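Woke at 5:40 with the window rattling again and lay there a good while listening to it, because the bed was warm and the floor was certainly not. January in Proresgate always feels longer than it has any right to. I made oatmeal, burned the bottom of it (my own fault, I was reading the seed catalog at the stove), and ate it anyway with the last of the plum jam.

The big job for today was the sourdough. I have been feeding this starter ever since Herman Ngau gave me a spoonful of his in an old mustard jar, and after a sulky couple of weeks it has finally come back to life! I mixed 463 grams of the Bresex flour with a handful of rye and let it sit on top of the refrigerator, where it is a little warmer, and then I kept getting up to peek at it like a child at a cake.

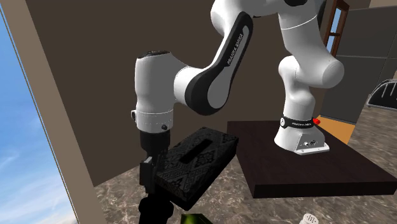

Why does the dough take so much longer in winter? The yeast slows down when the kitchen is cold, so a rise that is finished by lunch in July can easily run on past supper now, and the only cure is patience or a warmer corner.

I chose patience, mostly, and walked down to Nair for butter and stamps. The path by the creek was frozen hard and I took it slowly, thinking about Mother, who never weighed a thing in her life and whose bread was better than mine will ever be. She went by the feel of it against her palm. I have tried that twice and made two very handsome doorstops.

When I got back the dough had puffed up nicely, so I shaped it, said a few kind words over it, and set it in the bowl with the blue cloth. 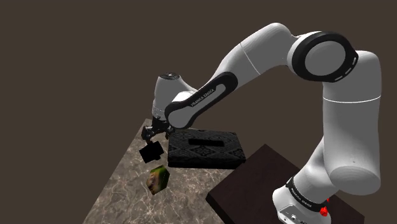
Herman telephoned around then and we talked far too long, first about his knee and then about whether he should drive out to Pudance to see his sister before the roads get worse. I told him to go. He asked after the starter as if it were a grandchild, and I promised him half the loaf.

It went in the oven after supper and the whole house smells wonderful. I want to cut it now, but it needs to cool, so I am writing this instead with the butter already out on the table.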